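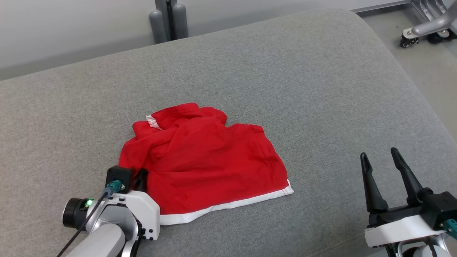 Notebook, 2024-10-20: coding the climate speeches

Long one today, so I'm writing it down before I forget which file is which. The Pilari set is finally in one place: 1,443 news items on youth climate protests and how heads of government answered them. I pulled out 200 for the first pass of hand coding and got through 147 before my eyes gave up (the rest are in the shared folder, please don't sort them, the order matters).

The codes themselves mostly hold up. "Praise", "scold", "meeting only" and "policy promise" are easy. The one that keeps tripping me is "polite brush-off". A minister says she admires the young people outside and then talks about jobs for six paragraphs – is that praise or a brush-off? I've been marking both and putting a B in the notes column. We need to settle it before anyone else starts coding, or we'll never get decent agreement.

Duplicates are worse than I thought! 58 items in the batch are the same wire story with a new headline, and the headlines are so much angrier than the text. One says the prime minister was "slammed". The story underneath has a student saying she'd hoped for more. I'm keeping the duplicates but coding headline and body separately from now on, which means going back over everything I did this morning. Oh well.

Tried the Breltell script for matching quotes across outlets. It's fast, and it finds the long quotes fine, but anything under a sentence gets lost, and translated quotes don't match at all. The Kenulness council walkout is the good test case, same short quote in four versions and it caught one. I'll loosen the threshold tomorrow and see how much junk comes in.

Also reread the Vasiliauskas codebook over lunch. I still like the split between who is criticized and what for. We've been squashing those into one column and I think that's a mistake.

To do: fix the B rows, split the column, rerun the matcher on October items only, ask for more space on the drive.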